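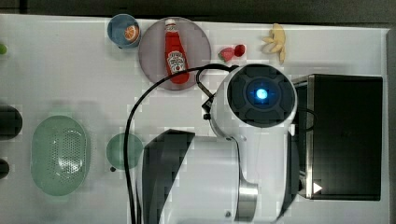
Re: [plarnell-kitchen] play food for the little ones' corner

Thanasis Bakalis wrote:
> Has anyone got ideas for the pretend café? We've 300 to spend
> and I'd like more than cups and saucers this time.

Oh yes, lots! Start with plates and bowls in soft colours, because everything looks tastier on them. We have a pale mauvish plate and a small blue bowl with an orange slice in it, and I love them both. A ketchup bottle is a must (ours gets served on a plate all by itself, as a main course!). Get a banana with the peel open if you can find one, and do add a colander. Ours is light green with proper holes, and it's been a hat, a boat and a sieve for peas.

I've got 41 bits in the cupboard at Prostgate and could lend you a boxful until September – just say when you're passing.

Samira Moussa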